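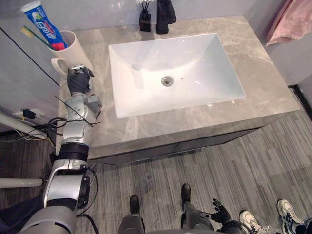
Araba Essien
Contributing writer

Viera Paulík was 21 when she took her first job in the packing sheds outside Rinik. Her aunt had worked there for years and told her to bring gloves, a hat and her own lunch. She started at the sorting belt in February, when the apples coming through were from cold storage and her fingers hurt by mid-morning.

"You learned by watching the woman next to you," she says. "If she pulled one off the belt, you looked at it and tried to see what she saw."

The shed belonged to a grower named Tiwari, who sold most of his fruit through a cooperative. Paulík was paid by the hour in winter and by the box once the harvest came in. Her best week was 896 boxes. She still has the slip, folded in the back of an address book.

Maksym Zinchenko drove the forklift. He had come to Rinik to pick cherries for one summer and stayed on after the foreman saw he could fix a motor. He remembers the noise more than anything. The belt ran on a chain drive that had to be greased twice a shift, and people talked with their hands until the break bell.

The two of them married after seven years of eating lunch at the same table. They rented a house on the shed road, then bought it. Both kept working through the change of owners, when the cooperative closed and the new company put in optical sorters. The belt crew went from two shifts to one. Zinchenko moved to maintenance. Paulík trained the new hires on quality checks, which the machines still could not do well with russet fruit.

She retired first. He followed after the next harvest. Their daughter works in the office there now, scheduling trucks, and calls at noon when the bell goes.

"I still turn an apple over before I buy it," Paulík says. "Stem end, then the bottom. Then I put most of them back."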